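Subject: Re: Re: cable and tether dressing on the tidying humanoid – what are you all doing?
List: soltlow-users

Copying the list on this, because the question comes up every July or so and the last good answer went down with the old archive.

To the poster at Xaba: I look after one humanoid at Ballano, running the household tidying tasks (pick things up, put them in a bin or a bag, try not to embarrass the firm). It runs on the Soltlow stack with a rope overhead and a cable out the back. My notes are inline, in the order I felt like answering.
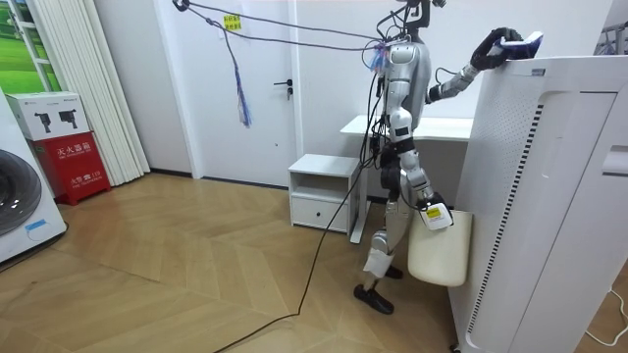
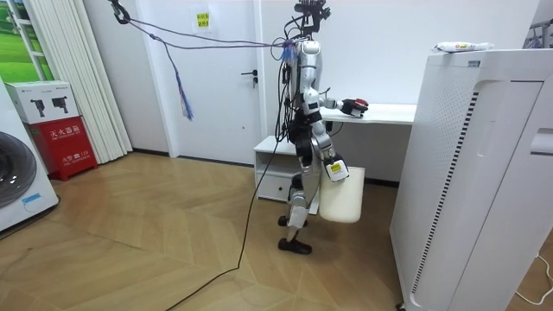

The tether is where I'd start, before you touch a single parameter. Most of what gets posted here as a controller problem is a rope problem in a nice hat. The support line should be slack enough that the robot carries its own weight through the whole reach, and short enough that a fall ends well above the floor. Ours comes in from one side at a slant, up to the shoulders, and that's fine as long as you remember it pulls sideways too. The long black cable is a separate matter: it comes down off the body and trails away across the floor toward the near side, and I want it there, well clear of the feet. When I find it in front of the shoes I stop and move it, whatever the schedule says.

Now your questions.

> We've got ours walking, but it drifts toward the anchor side
> whenever it reaches out over a desk. Retuned the balance gains
> twice, no joy. Is this a known thing?

Very known. Put the gains back where they were. Then do this, robot powered and standing, somebody on the stop button:

1. Unclip the rope at the anchor and hold the end in your hand.
2. Have it run the reach with an empty hand.
3. Feel whether the line tugs on you at full extension.
4. If it tugs, let out a hand's width and go again.

Ours needed two rounds. Yours may need more if your anchor is low. After that, clip it back on at the new length and wrap some bright tape at the spot, so the next person doesn't "tidy" it.

> Also the head keeps losing a sensor for a second or so and then it
> comes back. Replaced the cable, same again a week later.

Look at the loop at the neck. If the slack is all on one side, each turn of the body works the connector a little, and a new cable just gives it something fresh to chew on. You want enough loop for the full turn both ways, tied down on the bracket and again lower on the torso, with the connector itself carrying nothing. Cloth tape or a soft strap is fine. Zip ties are fine if you cut the tails flush, and I have the forearm scratches to show you what happens otherwise.

While you're in there, wiggle each plug with the logger running. I found a bad one on ours that had passed every visual check I'd given it, including two I was quite proud of.

> How often do you recalibrate the hands? Manual from Torkska is
> vague and we can't tell if we're overdoing it.

You're probably overdoing it. I do a full hand calibration every 200 hours and a quick open-and-close check on Monday morning before anything else. The quick check is: open, close on nothing, close on a foam block, compare the currents with last week's. If one finger has wandered off from its neighbors, I look at that finger and leave the rest alone. Recalibrating both hands because one thumb is sulking will get you two hands you don't trust.

Bags are harder on the fingers than anything else we handle. The weight hangs off the same couple of joints for the whole walk and it swings. If you do bag tasks all day, alternate hands in the task list. Soltlow will happily give every bag to the left arm forever if you let it.

> What do you do about the floor? Ours is wood and the feet squeak
> and sometimes slip on the turn.

Wipe the soles before each session. Plain water on a cloth, then dry. Do not use the spray your cleaning people like. I lost most of a week to that spray. Sweep the floor while you're at it, and run your turn test on the same patch every time so you're comparing like with like.

We replaced the soles at roughly 4,000 turns, going by the log, and should have done it sooner. The edge goes before the middle does, so flip the foot up and look at the edge.

> Last one. Do you leave furniture and appliances where they are
> when you do maintenance, or clear the space?

I leave them. If I clear the space, I end up checking a robot that works beautifully in an empty room, and there's not much call for that. I do walk the reach by hand with the motors off first, both arms, over the desk and over anything tall, and watch the elbow as much as the hand. The elbow is the part that goes visiting. Anything on casters gets a push to see if it rolls. If it rolls, wedge it, or your saved positions will be wrong by lunch.

A few things you didn't ask:

- Write the rope length on the whiteboard. Ours is written there, next to a drawing of a duck.
- Keep the stop button on a lead long enough to reach the far side of the room.
- Check the rope ends for fraying whenever you check the cable. Anything fuzzy in the part that carries load gets replaced the same day. Fuzz on a loose end that just hangs there bothers me less, but I still look at it.
- After any fall, even a gentle one into the rope, redo the neck wiggle test before you run again.

If the drift is still there after the rope test, post the log from the reach and I'll have a look. Please trim it to the reach. The last one I was sent began at breakfast.

– the one at Ballano with the cloth tape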